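A day at the Bomport coffee roastery

Visit report by Moataz Bensaid

I run two small coffee kiosks in office buildings, and for a long time I bought my beans without knowing much about where they were roasted. The bags came on a pallet, I signed the paper, and the coffee was good enough that I did not ask questions. In February my supplier, Caslow, invited its smaller customers to see the roasting plant at Bomport. I had been a customer for two years and never met any of the people who roast for me, so I said yes on the same day.

We were 12 visitors in the group. Most had one café, a few had machines in hotels or waiting rooms, and one couple was planning to open their first place in the spring. We met on Thursday at 8:30 in the morning in front of the gate, in a very cold wind. The plant is outside the town, between a tile warehouse and a railway line, and if you come by bus you must walk the last part on the side of the road. I advise future visitors to share a taxi from the station.

Before you go in, you must take off watches and rings and put on a hair net and a white coat. The person responsible for the tour was a woman named Omoregie, the production manager. She has a quiet voice, and in the roasting hall we had to stand very close to her to hear anything. I lost some of her explanations in the noise, so if a detail in my report is wrong, the mistake is mine.

The green coffee store

The tour begins where the coffee arrives. Green coffee comes in jute sacks or in very large plastic bags, and the store smells of hay and dry peas. I had expected it to smell of coffee, but of course the beans are not roasted yet. Each delivery gets a number, and nobody may use it until a sample has been roasted and tasted in the laboratory upstairs. A sack that is waiting has a yellow card. A sack that has passed has a green one.

One of the visitors asked how often a delivery is refused. Ms. Omoregie answered that a complete refusal is rare, but that a delivery is quite often moved from one blend to another. A coffee that is too flat for espresso can still be fine for a filter blend. I had never thought about this. I always imagined that a blend is a recipe which never changes, like a recipe for bread. In fact the recipe changes several times in a year so that the taste can stay the same. She said that she would be worried by a roaster who never changed it.

The roasting hall

There are two drum roasters, and only one was running when we visited. The second was open for cleaning, and I found this the more interesting one, because we could look inside and see the blades that turn the beans. The operator showed us the small tool with which he takes out a few beans during the roast. He smells them, compares them to a sample in a tray, and puts them back. The computer draws the temperature curve on a screen, but he told us he still trusts his nose for the last minute.

The moment when the beans fall into the cooling tray is beautiful. The smoke goes up, the arms begin to turn, and the color is darker than you expect from the little window. We all took out our phones. After this the beans rest before they are packed, because fresh beans give off gas. For the espresso blend the rest is longer than for filter. I asked if I could receive my coffee a little later after roasting than I do now, and I was told that this is possible if I write it on the order. For two years I have been storing bags in the back of my kiosk to let them rest, and I only had to write one line!

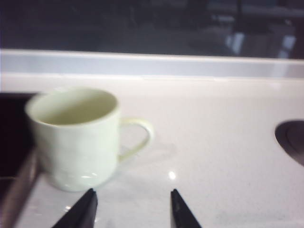
The packing line is less romantic. It is fast, loud, and a little hypnotic. The bags are filled, weighed, and closed, and a bag with the wrong weight is pushed to the side by a short blast of air. A woman at the end of the line puts the bags into boxes by hand. I looked for my own blend, but that morning they were packing for a supermarket customer, in a design I did not know. The batch on the card had the number 876, and the same number was printed on every bag, next to the best-before date. If a customer complains, the plant can go back from this number to the roast curve and to the sacks. I have thrown away many bags without noticing that the number was there.

The tasting

After the hall we went upstairs for the tasting, which for me was the best part of the day. The laboratory is a small room with a round table that turns. We tasted five coffees in the professional way, called cupping. The ground coffee goes into a bowl, hot water is poured on it, you wait four minutes, and then you break the crust with a spoon and smell. Later you take a little on the spoon and drink it with a loud noise. The noise is necessary, we were told, but it takes some courage to do it in front of strangers.

I am not a great taster. In the first bowl other people found apricot and jasmine, and I found coffee. By the third bowl I began to notice differences, especially when the coffee was getting cooler. This was a useful lesson for my business. I always judge my coffee very hot, at six in the morning, in a hurry, and my customers drink it slowly at their desks. A coffee that is nice when hot can become sour and thin after twenty minutes. Since the visit I leave one cup standing every morning and taste it again later. The result for one of my blends was not good, and I have changed it.

The fifth bowl was a small trap. It was the same coffee as the second, but made with water straight from the tap of the plant, with no filter. I would not have believed that it was the same coffee. It tasted of chalk, and the fruit was gone. Several of us became very quiet, probably thinking about the filter cartridge we should have replaced before Christmas.

The machine room

In the afternoon there was a presentation by Plandus, a company that rents bean-to-cup machines for offices and hotel lobbies. This part was more of a sales talk than a visit, and I would have preferred a longer time in the laboratory. The machine makes good coffee, I must admit, and the milk system is easier to take apart than mine. But the salesman did not want to say the price in front of the group, and he answered my question about repair times with a story about another customer. He promised to send me an offer. I am still waiting for it.

What I did find useful was his demonstration of grinder settings. He made the same espresso at three settings and let us taste them one after the other. He also showed how much the first cup changes if the machine has been standing for a long time. He recommended throwing away the first shot in the morning. I knew this rule, but I did not always follow it.

Lunch, and some practical notes

Lunch was in the canteen with the workers, and it was simple and good: lentil soup, bread, and an apple cake which many people took twice. I sat beside the couple who want to open their café. They had a notebook full of questions about rent, cups, opening hours, and whether they need to sell sandwiches. I told them to begin with a short menu and one good grinder. They wrote it down, which made me feel very important.

If you want to go, ask your Caslow representative, because there is no public registration. The visit is free for customers, and there is also a small discount if you place an order on the same day – I did, for two boxes of the filter blend. Wear closed shoes with a flat sole, as some of the stairs are made of metal grid. The hall is warm and the green coffee store is very cold, so it is better to have a pullover under the white coat. Photos are allowed everywhere except in the laboratory.

The day ended at four, a little later than planned. Each visitor received a sample bag of 100 grams from the roast we had watched in the morning, with the advice to wait one week before opening it. I waited four days.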